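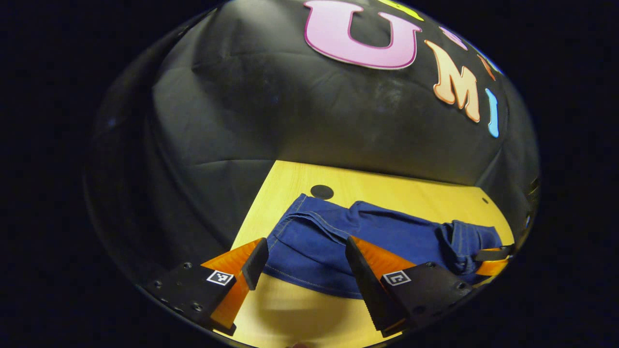
A pair of blue jeans on a wooden tabletop between the fingers of a hand-held gripper, seen through the gripper's own wide-angle camera.

Hand-held demonstration gathering is a way of collecting examples for a robot learning system in which a person carries the gripper in the hand and performs the task directly. No robot arm is needed during the recording. The examples are called demonstrations, and a set of them is later used to train a control program, usually named a policy.

Equipment

The tool normally has two fingers, a handle with a trigger, and a camera fixed above or behind the fingers. A fisheye lens is common, as it keeps both fingers and a large part of the work surface in view. The price of this is strong bending of straight lines toward the rim. Small square black-and-white markers are often attached to the finger mounts. Software finds the markers in each video image and computes from them how far the fingers are open. Finger pads are in many designs made from a soft material, so that they give way a little when they press on an object.

The Flodon gripper, designed by Zinash Endale at the Nendent workshop, follows this general plan. Its first version had 16 printed parts. The second version, released in September, reduced this number to eight and moved the trigger to the side of the handle -- a change that was requested by left-handed operators.

Recording

One recording of one task from start to end is called an episode. In the Flodon guidelines an episode of garment work should not be longer than 20 seconds. The operator begins with open fingers above the object, waits a moment, and then moves at a calm and even speed. Between episodes the object is placed again in a different way, because a policy trained on only one starting position usually fails when the position changes.

The position of the gripper in the room is estimated from the video together with a motion sensor. This estimate depends on visible detail in the surroundings. Large plain surfaces give few points to follow, and for this reason colored letters, posters or printed patterns can be useful in the background.

Garments as objects

Clothing is considered a difficult class of objects. A rigid cup has one shape, while a pair of trousers can lie in a practically unlimited number of shapes. Denim is heavier than most shirt fabrics and holds its folds, and thick seams can slip out of the fingers when the grip is too shallow. On the other hand, seams, hems and the waistband offer clear places to grasp, above all when the stitching has a different color than the cloth.

The Güneş collection, recorded with Flodon grippers, divides garment work into three tasks: flattening, folding and moving to a pile. Jeans appear in all of them.

Checking and use

Episodes are reviewed before training. Those in which the position estimate was lost are removed, and also those in which a hand of the operator covers the object. The review program Poner, written for the Güneş collection, shows the video beside the finger opening and the estimated path. As of January 25, 2020, it could read files from the second version of the gripper only.

For use on a robot, the same type of fingers and camera is mounted at the end of an arm, so that the policy receives images similar to those in the demonstrations. Differences in speed remain a known problem -- a human wrist can turn faster than many arms can follow.

See also: Imitation learning; Cloth manipulation; Fisheye lens; Fiducial marker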